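Mwanahawa Nyamweya Takes on the Lirnport Stair Challenge

Jan 7, 2021

When Cirilo Mendoza, who plays the gruff lighthouse keeper on Ferrand, finished climbing the Lirnport harbour stairs with a full kit bag on his back, he sat down on the top step, caught his breath and named the three people he wanted to see do it next. Two of them laughed it off. The third was his own co-star Mwanahawa Nyamweya, and anyone who has watched her over the past few seasons could have told him she'd say yes before he'd got his boots off.

She was as good as her word. Yesterday morning, with a cool wind coming in off the water and a small crowd of fans keeping a sensible distance along the railing, Nyamweya climbed all 271 steps in full costume, heavy wool coat and all, and then turned around at the top and did a little bow that had everybody clapping.

"I've been chased up those stairs for the cameras more times than I care to remember," she told us afterwards, still a bit pink in the cheeks. "But we always stop at the first landing and somebody brings me a cup of tea. I kept looking for the tea."

The stair challenge began in Vollville at the very start of January as a bit of friendly fun among the cast and crew, and it has grown into something rather lovely. Everyone who takes it on puts in $300 of their own, and the money goes to the Vollville Playhouse, which has been dark for most of the past year and badly needs a new roof before it can welcome an audience back. 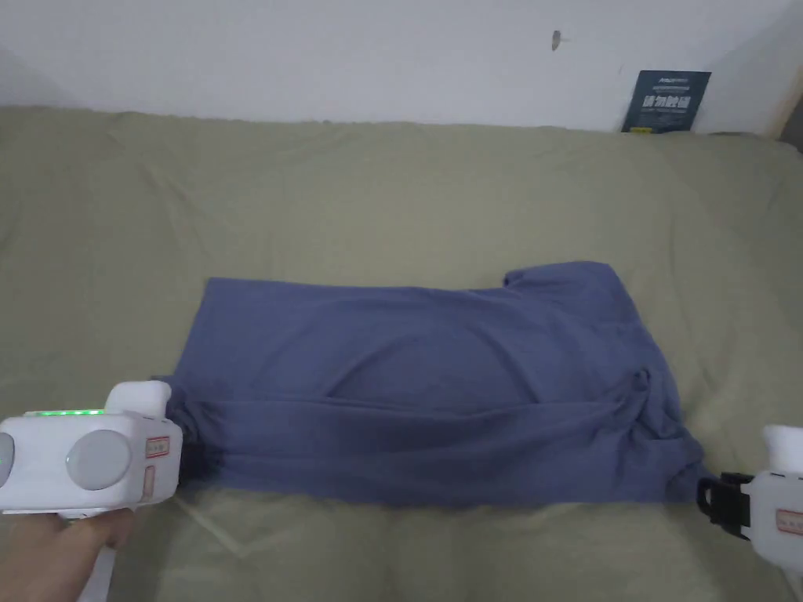
Fans have been chipping in as well, some with a few dollars and some with a good deal more, and a number of them have been tackling stairs of their own closer to home. One family did the steps at their local library, grandmother included, and Nyamweya says she has watched their video over and over. She had a special word for the younger ones who have been sending in drawings of her character, the ever-suspicious Inspector Drustley, puffing her way up to the lighthouse with her hat on crooked.

Playhouse manager Atieno Mohamedi was waiting at the bottom of the stairs with a thermos and a blanket, and she admitted to getting a little teary. Nyamweya had her first paid part at the Playhouse when she was 11, as the back half of a donkey in the holiday show, and the two have stayed in touch ever since. "She has never once forgotten us," Mohamedi said. "She still asks after the donkey, too. We have it in a trunk somewhere."

The Playhouse seats 700 when the balcony is open, and Mohamedi is hoping it will be full on the first night back, whenever that may be. Mendoza has already promised to take a turn tearing tickets at the door.

And of course there was the matter of who goes next. Nyamweya took her time over it - she does love a pause - before challenging the show's head writer, Pendo Mwakyusa, on the grounds that Mwakyusa is the one who keeps putting the stairs in the script. She also named Josphat Athumani, who played her long-lost brother in the second season and left the show by way of a very memorable fall down those same steps.

Athumani replied within the hour with a short message to say he would be there, and that he would be holding on to the railing this time. Mwakyusa has yet to answer.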